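Search this community Enter keywords

Gripper width on wrist camera views in simulation

Asnakech Alemayehu
We're writing a house standard for simulated grasping runs at Cindden. Should the rules say how far open the fingers must be before the approach starts? We have 1,167 episodes and people set it differently.

Moges
Yes, write it down. Ours says fully open until the palm is lined up with the part, then close at one fixed speed. Log the commanded width and the measured width at every step.
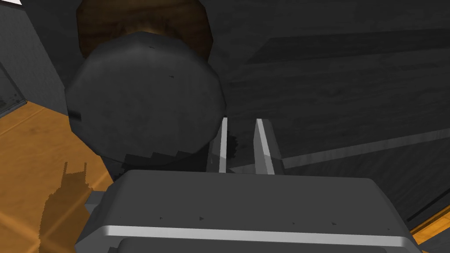

Keep the seed and the simulator version in the same log. We had to throw out 136 episodes in April that had neither – no way to rerun them.

rarnent40
depends on your gripper. we just leave it on default

Platley
Agree with Moges, except on fixed speed. Set a maximum and let people go slower. Also have a second person replay 40 episodes before a batch is accepted.

We use cookies to remember your settings. Accept Manage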